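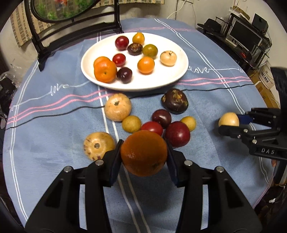

Ticket: Fruit subscription, wrong delivery day after change of address
Opened by: Maritza Inga
Product: Vumo ordering page, customer account
Status: Open, waiting for customer
Opened: Saturday, July 25, 2026

Message from customer

Good morning. I write to you again because the telephone line closes at noon on the weekend and I was number 10 in the queue when it closed.

I have a weekly fruit box for our office. In the beginning of July we moved from the old building to Skestport, and I changed the delivery address in my account the same day. The page showed me a green message that the address is saved. Since this change, the box arrives on Friday afternoon and we need it on Monday morning. On Friday afternoon there is almost no one in the office, so the fruit stays in the reception for the whole weekend. The pears do not survive this. The apples are fine.

What I have tried until now:

I opened Delivery settings and chose Monday again. The page accepts it, but when I log out and log in, it says Friday.

I tried in another browser, and then on my telephone. The result is the same.

I deleted the address and entered it again, first with the postcode written with a space and then without a space. With the space I got an error "Address not recognised". Without the space it was saved, but again with Friday.

I paused the subscription and started it again after 2 hours. This was maybe a mistake, because now I see two subscriptions in my account, both active. I did not touch anything more after that.

Please can you tell me which of the two is the real one, and please do not charge us for both. The invoice number for the last box ends with 238.

With kind regards,
Maritza Inga

Reply from support

Hello Maritza,

Thank you for the very clear list, it saves us a lot of questions.

The delivery day is connected to the route and not to the customer. Your old address was on the Gajdoš route, which goes out on Monday. The new one was placed automatically on the Fluvano route, and this one goes out only on Friday. The settings page still lets you choose any day, but at night the system compares your choice with the route and puts it back. It should show a warning when you choose a day that the route does not have. I have reported this separately.

About the two subscriptions: the older one is the real one. The second was created when you pressed Start again, before the pause was fully processed. I have stopped the second one and no payment was taken for it. You can check this under Payments, where it should say "Cancelled, nothing due".

Could you please confirm two points for me:

Is there someone at the reception before eight on Monday? The Gajdoš van is early in your part of town.

Do you want the same contents as before, or the smaller box?

Reply from customer

Hello, and thank you for the quick answer.

Yes, the reception is open from seven. The door is on the side of the car park — not the big glass door, this one is locked until nine. Please write this in the notes for the driver. I had it in the notes at the old address, but I see now that the notes field is empty, so I think it was deleted together with the address.

The same contents, please. If it is possible, fewer kiwis. My colleagues leave them until the end and then I take them home.

Under Payments I see "Cancelled", but next to it stands also "Pending". Is this correct?

Reply from support

Hello Maritza,

I have moved you by hand to the Gajdoš route. Please do not change anything in Delivery settings until the first Monday box has arrived, otherwise the system will calculate the route again and you may go back to Friday.

The note about the side door is saved. You are right that notes are deleted with the address — I have added this to the same report.

The word "Pending" belongs to the confirmation e-mail, which was not sent yet. It does not concern money. It can take up to 2 working days to disappear.

For the kiwis, I have set them to "less" in your preferences. The packers follow this when there is enough of the other fruit.

For the pears which were spoiled I have put a credit on your account, and it will be taken off the next invoice. You do not need to send photos.

I leave the ticket open until you tell us that the Monday box is there. If it does not come by nine, please answer in this same ticket and do not open a new one, so that my colleagues can see what was already done.

Internal note

Route locked manually. Remove the lock after the customer confirms. Duplicate subscription stopped, credit entered. Postcode with a space is still rejected for the new address, I could repeat it on the test account. Added to the report with the missing warning and the deleted notes.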